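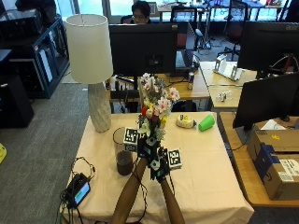
Limik Compact Fabric Steamer

Sold by Ulent, Jolthorpe
In stock. Order before noon, goes out same day.

Small steamer for tablecloths, curtains, shirts, covers. Back in after the March gap, same model as before, new lead (longer, finally).

Spec
Power: 800 W
Tank: 200 ml, lifts off, fill from the tap
Ready in: 95 seconds from cold
Weight: 1,046 g with the tank full
Lead: 2.5 m
Colour: grey only for now
In the box: steamer, tank, brush head, crease clip, cloth bag, leaflet

What it's good at

Fold lines in table linen. Put the cloth on the table first, let it hang, then steam the drop from the bottom up with the brush head on. Slow. Keep your other hand well out of the way. Top last. For the top hold it just off the cloth and smooth with a dry towel, don't press. Polished wood underneath - put a felt or an old blanket down first or you'll mark the table.

Curtains on the rail, fine. Lined ones take two goes.

Shirts OK. Collars and cuffs not great, use an iron. It is a steamer and it wont give you a sharp crease.

Not for: velvet (unless you hold it right off and test a corner), waxed cloth, leather, anything with a do not steam label. Keep it off silk flowers too, the glue lets go.

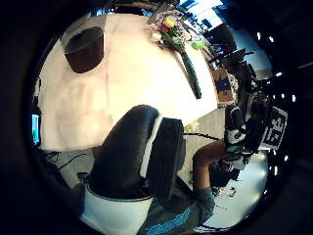

Nadine Sfeir says one tank does a cloth for a six-seater with a bit left over, but she would not try an eight-seater without topping up, and she wishes the tank had a proper level line. Fair. The line is there but it's faint, look for it on the handle side. We've asked for a darker one on the next batch.

Hard water

Descale every month if your kettle furs up. Half white vinegar half water, run it through outside or over the sink, then two tanks of plain. Don't put scent or linen spray in the tank, it gums the nozzle and we can't repair that under the guarantee.

If it spits

Usually not up to heat. Wait for the light to go green. Still spitting, tank's over the line or you're tipping it too far back. Upright is best.

Spares
Tank, brush head and clip all sold seperately. The tank from the old Limik fits. The old brush head doesn't, different catch.

Also try: Nasrallah hanging rail, folds flat, wide enough for a cloth folded once.

Guarantee two years, keep the reciept. Returns within 30 days, tank emptied please.

Questions to Chaiwat Suwannarat at the Jolthorpe counter, mornings best. Phone goes to the answering machine after 4 pm.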